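Small screws go missing from the bench more than anything else. Tip them into a tray with a rim before you start a job, and sort what's left over on Sunday.

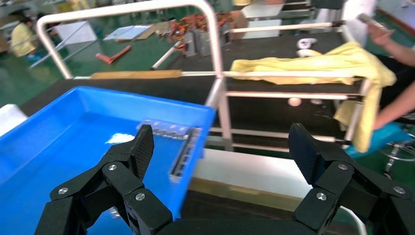

Iolanda Godoy keeps hers in old jam jars and says the labels matter more than the jar.

Wipe oily screws with a rag first – grit spoils the threads. Bin any with a chewed head. 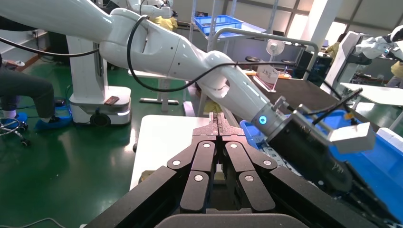

What about rusty ones? Soak them in white vinegar for 18 hours, rinse and dry well.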